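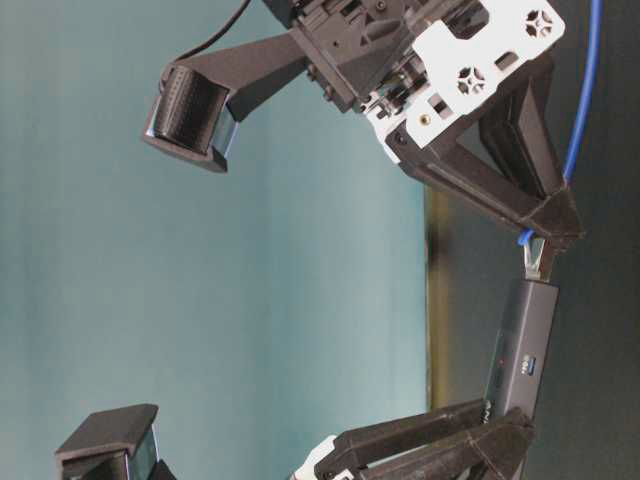 Blue network patch lead, 3 m

I've sold cables out of the Lamwood shop for long enough to have strong feelings about them, and the blue one is my favourite. It's a plain network lead with a moulded plug at each end, and we make it up for Pretetard, whose name is on the bag. Mine at home has run behind the sofa, under a rug and through a very tight hole in a cupboard, and I still use it every day.

Why blue? So you can find it! If your desk is anything like mine, everything behind it is black or grey, and you end up pulling the wrong plug in the middle of a call. A bright cable saves a lot of crawling about with a torch.

The boot

People write in about this bit more than anything else. The boot is the same blue as the cable and it's ribbed, so your fingers have something to hold when you're reaching round the back of a box. It's a touch wider than the cable — worth knowing if your sockets are set deep or packed close together. Push until you hear the click. When you want it out again, squeeze the tab and pull on the boot, please, never on the cable.

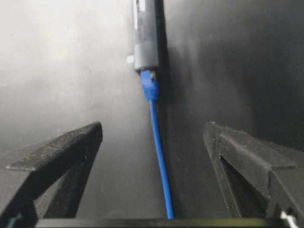
Sizes and ordering

Order code: 3729
Length: 3 m (ask us about longer ones, we can make them up to 30 m)
Colour: blue
Sold: singly or in a bag of ten
In stock at Brumley: 51

The Mansilla counter only keeps singles, so ring ahead if you want a full bag. Orders in by Friday lunchtime go out the same afternoon.

A few things I get asked

Can I use it outdoors? I wouldn't. The jacket is meant for indoors and sunlight will make it brittle. We have a black outdoor lead for sheds and garden offices.

Will it go under carpet? Yes, along the edge of the room, but keep it away from doorways where it'll get trodden on all day.

Can I coil up the spare? Of course. Big loose loops and a bit of soft tape, no tight bends near the plug.

Do you do it in green? Not until June, sorry.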